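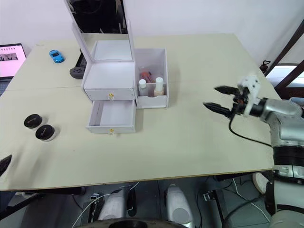

Small knobs are where most grippers lose time, according to Boateng, the test house that spent the spring putting two sets of fingers through the same household tasks for Drerkex. The results were released on Friday, July 2, 2021.

Drerkex makes two-fingered grippers for light robot arms. The comparison set its current flat fingers against a new tapered set, sold as the Stedovent. Both were fitted to the same arm, run with the same controller, and given the same work: opening and closing the drawers of a tabletop cosmetic organizer, taking small bottles out of its side compartment, and moving round jars from one spot on the table to another.

Each set made 300 attempts at the drawers. The grip force was left at one setting for the whole test, and the arm was returned to the same start position before each attempt. An attempt was counted as failed if the fingers slipped off the knob, if the organizer moved more than 2 centimeters, or if the drawer was not fully open after 30 seconds.

The Stedovent fingers had fewer failures on the drawers. On the jars the flat fingers did better, mainly when the jar had to be picked up by its lid. There was little difference on the bottles. Across all tasks and both sets, Boateng logged 844 attempts, including repeats after a cable on the wrist was rerouted.

Drerkex will keep both sets in its catalog. The Stedovent fingers use the existing mounting bracket and can be changed without recalibrating the arm. Orders open in November.

A second round will compare wrist and head cameras on the same tasks, using software from Tutisent. No date has been set.

The full test log, with the settings used for each run, is available from the Drerkex press office on request.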